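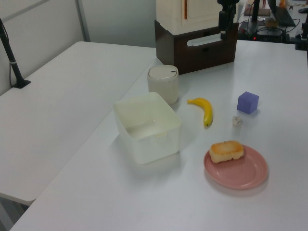
Trinidad Miranda

Sorting the Small Stuff: Does One Bin Help?

The Jultlow tidying guide claims a single open bin clears any tabletop. I doubt it. A bin hides clutter, and the banana ends up under the cube. Our table at Testavthorpe had few items on it, and I still could not agree with my partner on where the pink plate belonged - with food or with dishes?

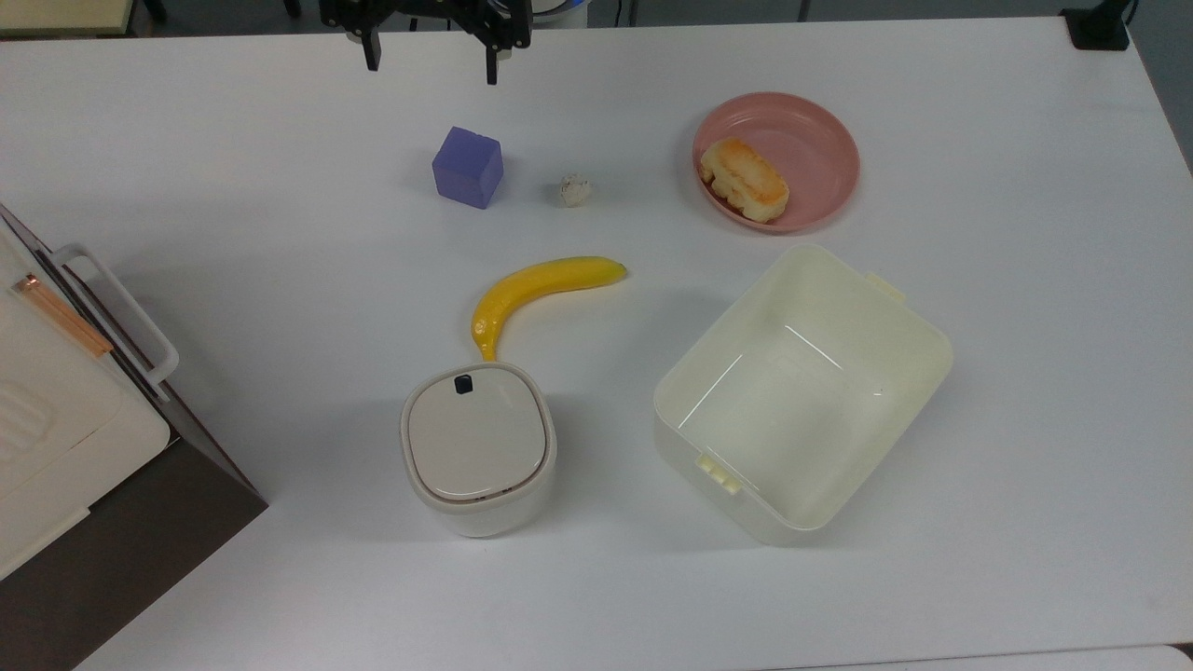
Fig. 2. Purple cube, banana and pink plate on the white table.

The guide allows 3 minutes per table. It never says what counts as tidy, so I would not trust its results. The crumpled white piece could be trash or something to keep - the guide skips that too.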